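Comprámos o Rulen com dinheiro do departamento, o que explica a calma com que escrevo esta recensão. Para quem chega agora: o Rulen é o pacote de imitação da Mosilis, que promete aprender uma tarefa de arrumação a partir de poucas demonstrações e, sobretudo, decidir sozinho em que câmara acreditar a cada momento. O folheto chama a isto "atenção calibrada entre vistas". Eu chamo-lhe a única razão para pagar a licença.

## O que o método faz

Cada câmara passa por um codificador próprio e recebe um peso de confiança. A política junta tudo e devolve uma sequência curta de movimentos da pinça. A ideia é velha e boa. A novidade está no treino: uma das vistas é apagada ao acaso, para que o modelo não se encoste sempre à mesma. O manual recomenda até 70 demonstrações por tarefa. Fiquei-me pelas 47, por preguiça e porque o teleoperador era eu.

## A câmara fixa

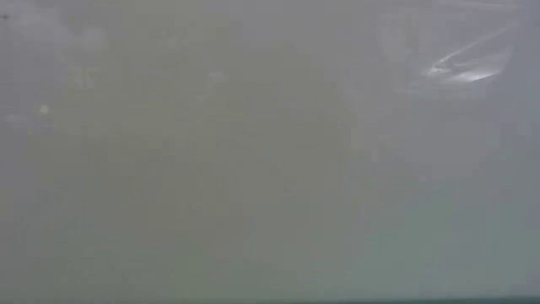
A Mosilis vende a vista fixa como a âncora do sistema, a que dá o contexto enquanto a outra anda aos solavancos. No papel concordo. Na prática, um codificador recebe o que lhe dão, e às vezes o que lhe dão é um cinzento turvo que vai descaindo para o verde, com uns reflexos brancos em cima à direita e nem sinal da pinça. Uma pessoa olha para isto e desiste. O Rulen olha para isto e atribui-lhe um peso de confiança, com toda a compostura. Na versão de origem o peso saiu alto, suponho que por causa dos brilhos, que têm contraste e portanto ar de informação.

Há um parâmetro para corrigir o vício, escondido na página 30 do manual, sob o título "Opções raramente necessárias". Precisei dele logo na primeira manhã. Subido o limiar, as vistas pobres passam a contar pouco e o modelo apoia-se na câmara do punho. O comparador que usei, o Tullmont, não tem nada disto: faz a média de tudo, com espírito democrático, e vai buscar peças onde elas não estão.

## A câmara do punho
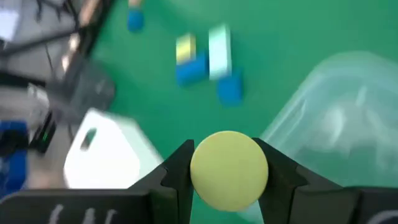
Os resultados que interessam vêm quase todos daqui, e são melhores do que o meu tom deixaria supor. O fecho da pinça é o ponto forte do Rulen: pára cedo, corrige e volta a fechar, sem a brutalidade habitual dos métodos que aprendem só a posição final. Ajuda que o alvo fique onde o codificador o quer, com a face redonda verde-amarelada nítida entre as duas pontas escuras e os blocos azuis, o amarelo e o claro já desfeitos lá atrás. O recipiente translúcido é outra conversa. Apanha o verde da superfície, enche-se de reflexos, e o mapa de atenção passeia por ele como quem procura as chaves. Acrescentei 12 demonstrações só de aproximação a recipientes e o passeio encurtou. Não desapareceu.

## Queixas menores

- O conversor de dados, o Ñahui, vem à parte, paga-se à parte e não gosta de nomes de pastas com acentos. O que, com este nome, é preciso descaramento.
- Os gráficos de confiança só exportam em PDF.
- O treino recomeça do zero se mudarmos a ordem das câmaras na configuração. O manual avisa, depois de explicar como se muda a ordem.

## Vale a licença?

Para quem tem duas vistas razoáveis e objectos opacos, a média simples do Tullmont serve e sobra dinheiro para cabos. O Rulen justifica-se quando uma das câmaras não é de fiar, desde que alguém mexa no limiar antes de se queixar, coisa que eu não fiz. A versão seguinte está prometida para dezembro e traz, segundo o anúncio, melhor tratamento de superfícies translúcidas. Renovei por um ano. Repito o teste do recipiente assim que o pacote chegar e ponho os números no fim desta página.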